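Print this page | E-mail this page

Tellar odds and ends: data card

Tellar covers things that refuse to keep a shape: straps, bands, foam, cable. Kalten, our earlier set, was all boxes, and boxes made us smug.

There are 200 clips in 9 folders, each folder named after whatever was being put away. The folder called "misc" is the biggest. We're working on our character.
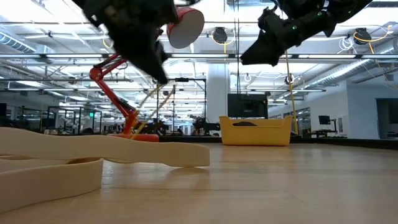 Labels follow the Stirkura list, version 2. A strap is a strap until it's fastened to something, and then it's an argument. Foam counts as one object per piece, however it bends.

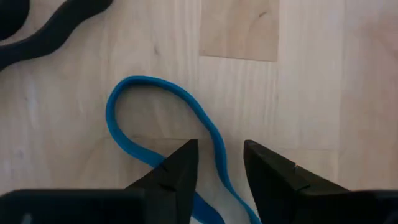
Blue strap, loosely looped, on pale wood.

Known problems: "tangled" and "coiled" were used as synonyms until May. We relabeled 12 clips, then lost our nerve. Bins of cable get one label for the lot.
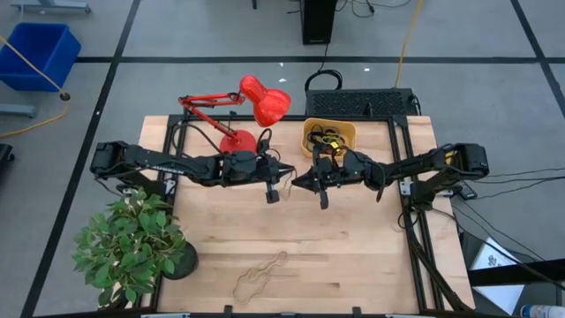 Reuter replied that one label for a bin of cable is cowardly but correct, and asked that rubber bands stop being filed under "straps."

They now have their own folder.

Print this page | E-mail this page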